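Brotano Table Clearing Set

README, release 2
Last updated January 3, 2024

Overview

Brotano is a set of short recordings of small tableware being laid out, moved and cleared on a tabletop. The subject matter is ordinary: bowls, saucers, chopsticks, trays, and the arrangements people leave them in after a light meal. The set was put together for work on recognizing the state of a table (laid, in use, finished, cleared) and on describing where one item rests relative to another.

Release 2 holds 3878 clips. Of these, 590 have been labeled by hand at item level. The remaining clips carry only a session-level label and a start and end state.

Release 1 is withdrawn. Its item names were inconsistent, and saucers were filed under "plate" in one part and under "dish" in another. Results computed on release 1 should not be compared with results on release 2.

Contents of the archive

The archive unpacks into four folders.

clips — the recordings, one file per clip
states — start and end state for each clip, plain text
items — item-level labels for the hand-labeled portion
docs — this README, the label guide and the change log

File names are built from the session, the layout and the take, in that order. Layout codes are listed in the label guide. A clip without a matching file in the items folder belongs to the session-level portion and is not damaged.

The unpacked archive needs some 2000 GB of disk space. The states and items folders are small and can be downloaded separately. For a first look, download those two and the docs folder before deciding whether the clips are needed.

Sites

Recordings come from two sites, called Rastar and Bogale in the metadata. Both names are internal and do not refer to a town or a company. Rastar sessions use place settings for one person. Bogale sessions use settings for one or two people and include more stacking.

The two sites did not have the same stock of tableware. Bowls from one site do not appear at the other. A model that learns the crockery can therefore learn the site, and a random split will hide this. Use the split files supplied in the docs folder, which keep sessions whole, and report the two sites separately.

Items

The item vocabulary was kept short on purpose. Labelers were asked to use the everyday name of the object and to leave brand, maker and price out of it.

bowl — any open vessel deeper than it would need to be to count as a saucer or plate; color and material go in separate fields
saucer — a small shallow dish, whether or not anything stands on it
chopstick — labeled singly, even where two lie together
tray — a flat carrier with a rim, of any size
cup — a drinking vessel, with or without a handle
spoon — any spoon, including flat-bottomed soup spoons
cloth — napkins, dishcloths and table wipes

Chopsticks caused the most disagreement. In release 1 a pair was one item, which left no way of recording a single chopstick on a saucer while its partner lay elsewhere or was absent. In release 2 each chopstick has its own line. Pairs can be rebuilt from the pair field where the labeler was confident that two chopsticks belonged together. Where that was unclear, the field is blank. A blank field must not be read as "unpaired."

Trays are labeled whether they are empty or loaded. An empty tray has the load field set to none. A tray that is only partly in view still gets a label, with the partial field set to yes, provided at least one corner or a clear length of rim is visible.

Relations

Each hand-labeled clip has a list of relations between items. Five are used.

on — the lower item carries the weight of the upper one
in — the item is inside the vessel, below its rim
across — a long item lies over a shorter or rounder one
beside — both items rest on the table and are neighbors
apart — both items rest on the table and are not neighbors

"Across" takes priority over "on" for chopsticks and spoons. A chopstick lying diagonally over a saucer is labeled "across," including when one end reaches the table. Where the same chopstick also touches the bowl, a second relation may be added, but this is optional and the labelers did not do it evenly.

The typical late-meal layout is a bowl on its saucer, one or more chopsticks on or near the saucer, and a tray close by to carry things away.
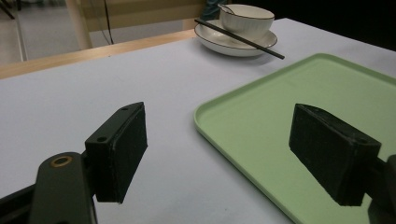 Sample still. White bowl on matching saucer, black chopstick across the saucer, green tray at right.

In item terms the still gives five lines: bowl, saucer, chopstick, spoon, tray. The bowl is "on" the saucer, the chopstick is "across" the saucer, and the tray is "apart" from the other four. The tray has load set to none and partial set to yes.

Color is recorded as the plain name a labeler would use in conversation. The tray above is "green." Labelers who wrote "mint," "sage" or "pale green" had their entries merged to "green," and the original wording is kept in the color_raw field. The same was done for off-white, ivory and cream, all merged to "white." Tabletop color is stored per clip under surface_color and went through the same merging, with gray and light gray both stored as "gray."

Table states

Every clip has a start state and an end state, chosen from this list.

laid — items are in place for a meal and arranged for use
in use — items have been displaced and food or drink is present
finished — items have been displaced and no food or drink is visible
partly cleared — at least one item has been moved to a tray or off the table
cleared — no tableware is left on the table surface, trays excepted

The line between "laid" and "finished" is weak. A clean bowl on a saucer with a chopstick across it can be either, and a single still often does not settle the matter. Labelers decided from the whole clip. Where the clip gave no clue, they were told to enter "laid" and set the doubt field to yes. Anyone training on single stills should drop the clips marked as doubtful or merge the two states.

Clearing order

For clips that end in "partly cleared" or "cleared," the order in which items left their places is stored as a sequence. The usual sequence takes the chopsticks first, then the bowl, then the saucer. The bowl and saucer are sometimes lifted together, in which case they share a position in the sequence.

There is no correct order. The sequence records what was done and should not be used as a target for how a table ought to be cleared. Clips in which an item was put down and picked up again list the item twice.

Items dropped during clearing are kept. The dropped field gives the item name. Clips in which something broke were removed before release.

Labeling

Item-level labeling was done with Dravadstead, an in-house labeling sheet with fixed fields. Each hand-labeled clip was seen by two labelers working separately. Disagreements on item names were settled by a third reading. Disagreements on relations were left as they stood, and both versions are in the file, marked a and b. Version a is not preferred over version b.

Item names were settled easily. Relations were harder, "beside" and "apart" in particular. The guide gives no distance limit for neighbors, and the labelers clearly used different ones. Merging the two into a single relation is reasonable for most uses.

Known problems

- Trays are over-represented at the right-hand side of the table in Rastar sessions. Position alone predicts the item better than it should.
- Plain crockery dominates. Patterned and dark bowls are few, and none appear in the test split.
- Forks and knives are absent. The set says nothing useful about settings that depend on them.
- Tables are mostly pale and smooth. White crockery on a pale surface has low contrast, and saucer rims were missed in a first labeling pass. The misses found in review were corrected; others probably remain.
- Glass items were labeled in Bogale sessions only.
- The cloth label covers folded and crumpled cloth alike, with no field to tell them apart.
- Some session-level clips have start and end states that are identical. In these, items were moved within the layout and none were cleared.

Recommended use

Suitable for item recognition on tabletops, relation labeling, state classification and study of clearing sequences. The session-level portion can be used for pretraining or as weak labels for start and end state.

Not suitable for estimating how much people eat, for judging table manners or serving customs, or for comparing households. The layouts were set up for recording. They do not sample real meals and their frequencies mean nothing outside the set.

Changes from release 1

Saucer separated from plate and dish. Chopsticks labeled singly. The pair, doubt and partial fields added. Color names merged, with raw wording kept. Duplicate takes removed. Split files rebuilt so that no session appears in more than one split.

Planned

A correction file for saucer rims is due in April. It will replace the affected files in the items folder and leave the clips unchanged. Patterned crockery may be added in a later release.

Reporting errors

Send the clip name, the field and the value you believe is right. Corrections without a clip name cannot be processed. Accepted corrections are listed in the change log under the session they belong to.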